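My walk-round list for the old fort at Culness, done one Monday in May before our group went up. Copy it if you're planning the same trip!

Harbour steps – fine, handrail solid all the way.
Gatehouse, 1786 – low lintel, so mind your head (I didn't).
Rampart path – 5 loose slabs, all on the seaward side. Told the ticket office.
Erer tower stairs – dark and very worn. Bring a torch.

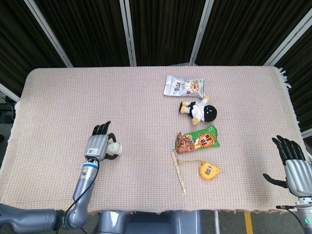 Can you do the tower with small children? I'd stop at the first landing, where the wall is still high.

Fourie chapel – floor sound, lovely carvings, door sticks.
Toilets – open till 6, clean, no soap.
Way back to Ciltska – 950 metres along the road with no pavement, so I've marked that one as a fail. We'll get the bus.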